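Preguntas frecuentes: cuidado y limpieza de teclados mecánicos
Servicio técnico Stulero. Revisado por Padmavathi Fernandes.

Las respuestas se refieren a teclados mecánicos compactos con teclas extraíbles. Para teclados de membrana o de perfil bajo, consulte la página correspondiente. 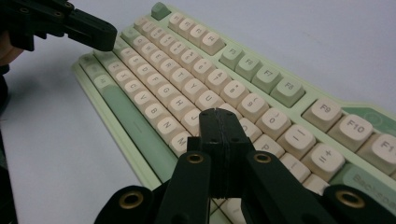
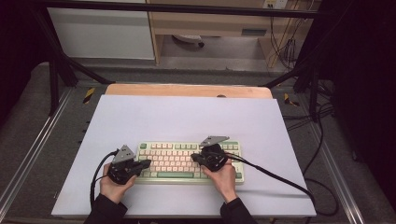

Teclado compacto en verde menta con teclas de color crema.

¿Con qué frecuencia conviene limpiar el teclado?
Una limpieza superficial por semana es suficiente en uso de oficina. La limpieza completa, con extracción de teclas, se recomienda cada seis meses. En equipos compartidos, cada tres.

¿Cómo se prepara la superficie de trabajo?
Utilice una mesa lisa, clara y despejada, de tamaño suficiente para dejar las teclas en el mismo orden en que se extraen. Desconecte el cable o apague el teclado antes de empezar.

¿Qué producto se aplica sobre las teclas?
Agua tibia con jabón neutro para las teclas ya extraídas. Sobre la carcasa, paño de microfibra ligeramente humedecido. No emplee acetona, lejía ni limpiacristales con amoníaco.

¿Las teclas claras amarillean?
Depende del material. El ABS se altera con la luz ultravioleta; el PBT es más estable. En ambos casos conviene alejar el teclado de la ventana. El blanqueo con peróxido no entra en nuestro servicio.

¿Cómo se extraen las teclas sin dañar el interruptor?
Con extractor de alambre, en vertical y sin giro. El extractor de plástico en anillo puede rayar los laterales. Las teclas largas (barra espaciadora, Intro, retroceso) llevan estabilizador: levante primero un extremo y después el otro.

¿Cuánto deben secar?
Unas 24 horas al aire, con la cavidad hacia abajo. No use secador.

He extraído todas las teclas y no recuerdo el orden. ¿Qué hago?
Monte primero la fila de funciones y la numérica y continúe hacia abajo. En juegos de perfil escalonado cada fila tiene una altura distinta; si una tecla sobresale, está en la fila equivocada.

¿Se pueden combinar teclas de varios juegos?
Sí, si coinciden el perfil y el tipo de vástago. Compruebe también el ancho de los modificadores y de la barra espaciadora. El juego Vidia (ref. 2177) incluye 2 barras de distinta longitud.

Una tecla no responde después de la limpieza.
Retire la tecla y pulse el vástago directamente. Si responde, la tecla estaba mal asentada. Si no responde y la placa admite cambio en caliente, extraiga el interruptor y revise que no tenga una patilla doblada. En placas soldadas, solicite una revisión.

¿Quién atiende las consultas?
Karthikeyan Salian, placas y soldadura. Rūta Priedītis, teclas y estabilizadores. Indique siempre el modelo y la distribución del teclado.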